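Search this forum
Gollgate Sports Talk – 12/12/2020

gridjana
Okay, I'm calling it – Kodlow wins this by two touchdowns. Their line gave up 3 sacks all year and our pass rush is asleep. I want to be wrong so badly! 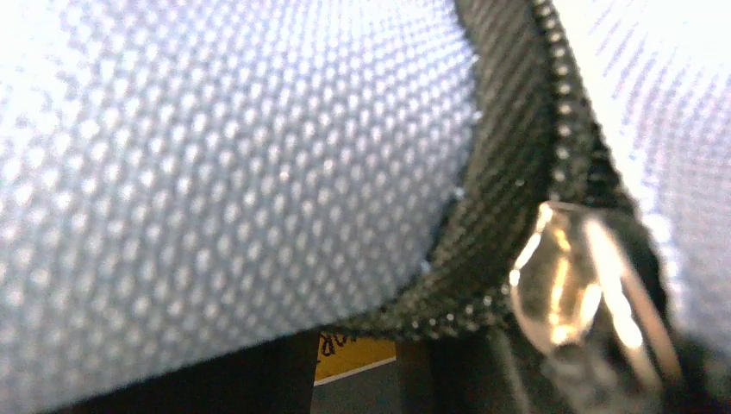 Sena Dogbe: No way. Kodlow hasn't played anyone with a real secondary. Our corners will eat them alive.

gridjana
Reuter threw for 3431 yards, Sena. Somebody must have been covering those guys (badly, sure). And our run game just isn't there.
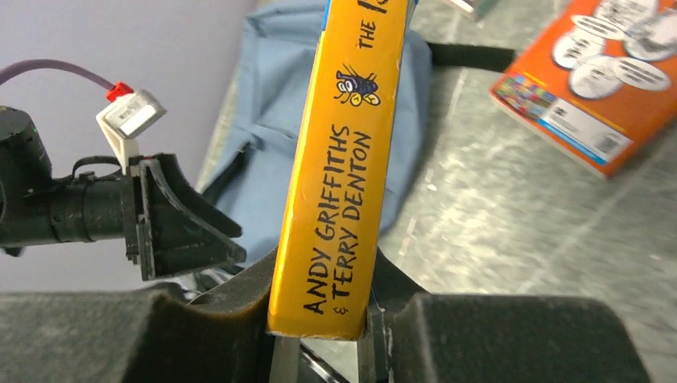 We've had one back over 800 yards since I started watching, and he got hurt in April doing drills.

b_seidel
You're both forgetting the kicker. Lammers can hit from way out, and I think it comes down to a field goal.

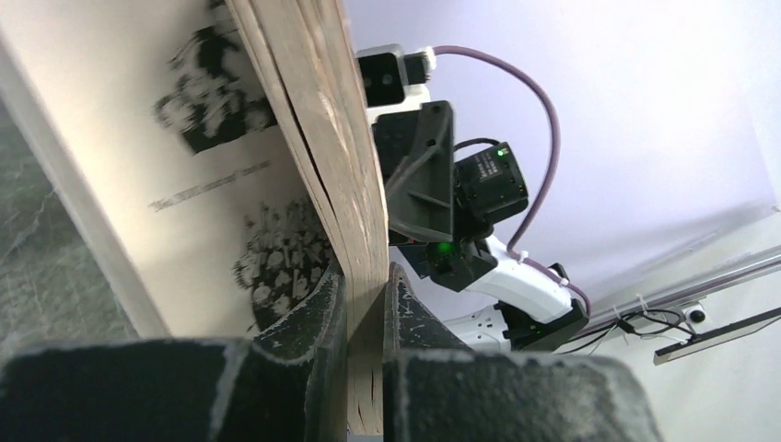
Plank, close up

Iveta Š.
Field goal? In that wind? I was at the last home game and punts were going sideways. Take the under and bring a hat.
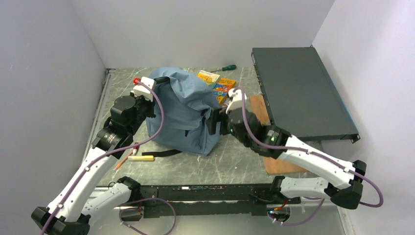 Also parking was a nightmare, so get there early. I'm in section 80 if anyone wants to come argue in person.

14 comments
Share 3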